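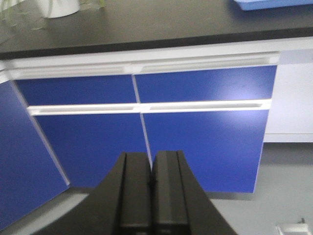

Ticket 128: Gripper loses grip force on glass during transfer
Site: Skallora teaching lab
Equipment: mobile arm with two-finger gripper, Granier force controller
Opened: October 22, 2024
Priority: High (safety)
Status: Monitoring

Reported problem

The arm let go of an empty beaker while driving from the bench to the wash station. The beaker fell to the floor and broke. No one was hurt. The arm did not stop. It finished the route with nothing in its fingers, went through the full place motion at the wash station and logged the transfer as complete.

The lab says this is the third time since the controller update in May. The first two were written up as bad picks and closed without a ticket. Please reopen those if the old logs can still be pulled.

Expected behavior

If grip force drops below the hold limit during a move, the arm should stop, hold position and raise a fault. It should never report a completed transfer with the fingers fully closed.

Initial checks

Finger pads inspected. No cracks, no residue. Wiped with alcohol anyway.
Finger screws checked with the torque driver. All within spec.
Gripper homed with the fingers closed and nothing between them. Zero position correct.
Air and power not a factor on this unit, the gripper is electric and the supply voltage was steady in the log.
E-stop tested from both buttons. Works.

Log review

Force at pick was normal. It stayed flat until the base started its turn out of the aisle, then fell in small steps over 46 seconds. The finger position did not change until the very end, so the motor was still holding its place but pushing less and less. Then the fingers closed all the way, which is the moment the beaker went.

The steps in the force line match the timing of the controller's power-save routine. That routine is supposed to be off while an object is held. In the May update it is switched on by default and it looks at the arm joints only. If the arm joints are still and the base is moving, it decides the robot is idle and begins to cut the gripper current.

That explains why the bench tests always passed. On the bench the arm joints are moving the whole time.

The missing fault is a separate problem. The low-force alarm was set to compare against the commanded force, and power-save lowers the commanded force too. The two numbers went down together and the alarm never saw a gap.

Test after first change 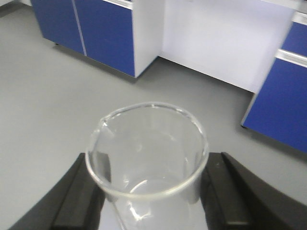
Reading time: 3 min

Power-save was turned off in the controller settings and the hold test was repeated with an empty glass beaker, held between the fingers just below the rim over open floor by the base cabinets. Everyone stayed behind the tape and wore eye protection. A broom and a glass bin were put at the end of the aisle first.

Run 1: arm still, base still. Force flat. Pass.
Run 2: arm still, base driving the aisle and making the same turn as in the report. Force flat. Pass.

After Run 2 the robot was restarted to see whether the setting would stick. It did not. Power-save came back on with the restart. The Gukik fleet software sends its own settings file to every robot at boot, and that file still had the default in it. Anyone who fixes this only at the controller will lose the fix the next time the robot is powered off.

Second change

The settings file on the Gukik side was edited so that power-save is off for this robot. The low-force alarm was changed to use a fixed limit that does not follow the commanded force. A check was also added at the end of each transfer: if the fingers read fully closed before the place motion, the job stops and is marked failed.

The robot was restarted again. Power-save stayed off.

The alarm was then tested with a plastic bottle in place of glass. Grip force was lowered by hand from the service screen until it passed the limit. The arm stopped and the fault came up on the panel. The bottle stayed in the fingers. For the closed-finger check, a transfer was started with nothing at the pick point. The job stopped before placing and was marked failed, as it should be.

Limits until this ticket is closed

No filled glassware. Empty glass and plastic only.
Base speed capped at the slow setting when anything is held.
Keep people out of the aisle while the robot is carrying glass.
Do not accept any settings update from the fleet software without checking the power-save line afterward.

Open items

1. The Xiao arm in the prep room runs the same controller version. It is on a fixed stand, so the base condition cannot occur, but its alarm is set up the same way and should be changed. Not done yet.
2. Granier support has the log and the settings file. They have confirmed receipt and given no date for a fix.
3. The two earlier drops still need to be matched against the force logs. The lab is looking for the dates.
4. The printed startup sheet on the robot cart is from before the May update. Replace it — the new one needs the power-save check and the taped area on it.

Next review when the vendor replies, or right away if there is another drop. If one happens, leave the robot powered on and pull the log before clearing the fault. A restart erases the force trace.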